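Collecting demos in sim, part two

28 March 2026

I said in the last post that I'd write up how the sorting demos were going once I had enough of them to train on. I have 903 episodes on disk now and 716 of them are usable, so this is that post.

The task is the same as before. Pick up a small colored object from the mat and put it in the tray of the matching color, red or blue. Everything is simulated. I drive both arms with a headset and a pair of gloves, and the recorder saves joint positions, the finger commands and the camera view from the robot's head at every step.

The other 187 episodes went in the reject folder. Most of those are grasps where the object slid out of the fingers and rolled somewhere I couldn't reach. A smaller group are ones where I clipped the rim of a tray and shoved it across the mat. At first I kept those, thinking the policy should see trays in odd places. What it learned was to shove the trays. Now I throw them out and move the trays a little in the reset script, with a few degrees of random rotation, so it gets the variety without the bad habit.

Cylinders are harder than I expected. With a cube you can come in from nearly any side and the fingers settle. With a cylinder the thumb has to be in the right place before you close, and the gloves are not good at thumbs. I recalibrate the thumb every 10 episodes now. It's boring but the grasps are more consistent, and I stopped seeing the twitch near the end of the close that was in all my early data.
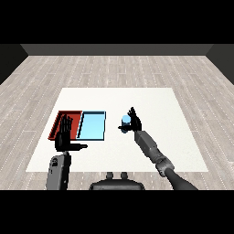 The idle hand was the other problem. When I pick with the right, my left drifts, and all of that gets recorded. In the first batch it wandered over the trays, sometimes low enough to be in the way of the drop. Walter Ñahui looked at some replays and told me to pick a rest pose and go back to it at the start of every episode. I do that most of the time. I still forget when I'm tired, and you can see it in the joint plots.

I tried a first policy on a subset before the full set was ready. I ran 62 trials and didn't keep careful notes, so I won't give a success rate. It was fine on red and clearly worse on blue. When I sorted the training episodes by color I had far more red ones, which was a bug in my reset script. It picked the color before checking if the object fit on the mat, and on a retry it always went back to red. That's fixed, and everything I recorded after the fix is close to even.

Some housekeeping for anyone using my scripts. The episode format changed. Finger commands are stored separately for each hand, so old files need the converter, which is in the tools folder. Failed episodes keep their original number when they move to the reject folder, so gaps in the numbering are normal. Please don't renumber them. I did that once and lost track of which videos went with which files.

Next is a bigger training run on the full set. After that I want to add handovers, where one hand picks and the other one places. I'm hoping to have something to show in May. If the thumb tracking is still this bad by then I'll probably borrow different gloves first and do the handovers later.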